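4.3 Washing soft toys and other small stuffed items

Use the Delicates programme for soft toys, cushion pads and padded slippers. The Cotton and Quick programmes spin too fast for stuffed items and can split the seams.

Before you start

Read the care label on each item. If it shows a crossed-out tub, do not wash the item in the machine. Wipe it with a damp cloth and leave it to air.

Take out batteries, sound boxes and any removable parts. Close zips and hook-and-loop strips. Mend open seams first, as loose stuffing will block the drain filter (see 6.2).

Sort the toys by colour. Wash new dark or red toys on their own the first time.
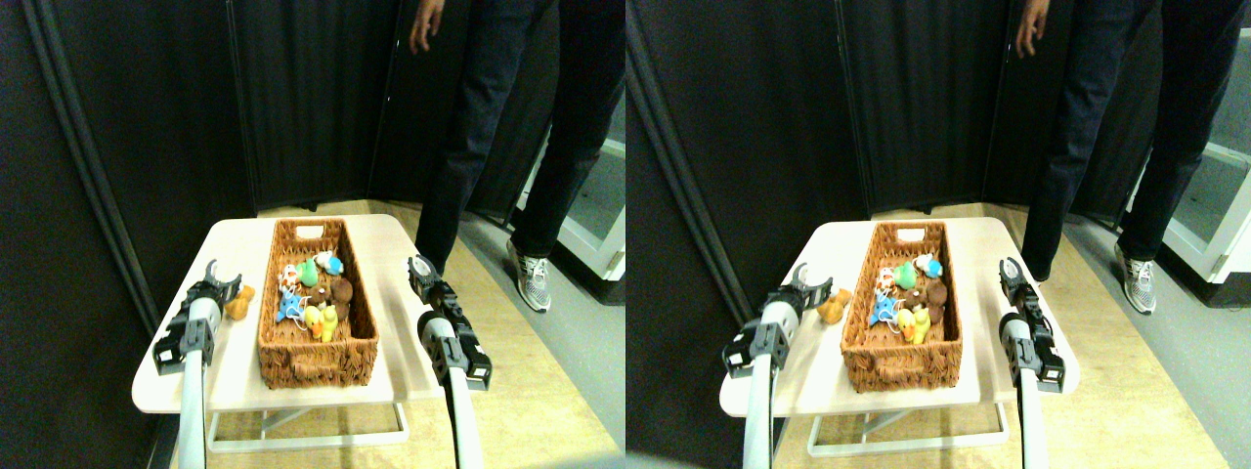
Fig. 13. Mixed soft toys in a wicker basket.

Loading and washing

1. Put each small toy in a mesh wash bag and close the bag fully. Larger toys can go in a pillowcase tied at the neck.

2. Place the bags loosely in the drum. Fill it no more than half way. Add a towel of a similar colour if the load is very small, or the drum may not balance.

3. Pour liquid detergent into compartment 2 of the drawer. Use half the amount you would use for clothes. Do not use powder, which can stay in the stuffing.

4. Close the door until it clicks.

5. Turn the dial to Delicates. The display shows 30. Leave the temperature as it is unless the care label asks for a cold wash.

6. Press Spin until the lowest setting is lit.

7. Press Extra Rinse. This adds 15 minutes to the programme.

8. Press Start. The door stays locked until the end signal sounds.

Note: On Seltix models sold before March, Extra Rinse must be chosen before Spin. If the light does not come on, turn the dial to Off and set the programme again.

Caution: Do not wash toys filled with beans, beads, foam pellets or straw. If the filling escapes it can damage the pump. This is not covered by the guarantee.

Drying

Squeeze out the water by hand without wringing. Press the toy back into shape and lay it flat on an airer, turning it every few hours. Thick toys may need two days. Check the middle by pressing firmly before you put them away.

Do not tumble dry on the 70 setting. Heat at this level can melt plastic eyes and mat the pile.

If the toys smell musty after drying, wash them again with Extra Rinse and no detergent, then clean the door seal as shown in 6.4.

For spare mesh bags, ask your Howlader dealer for the Fika accessory pack.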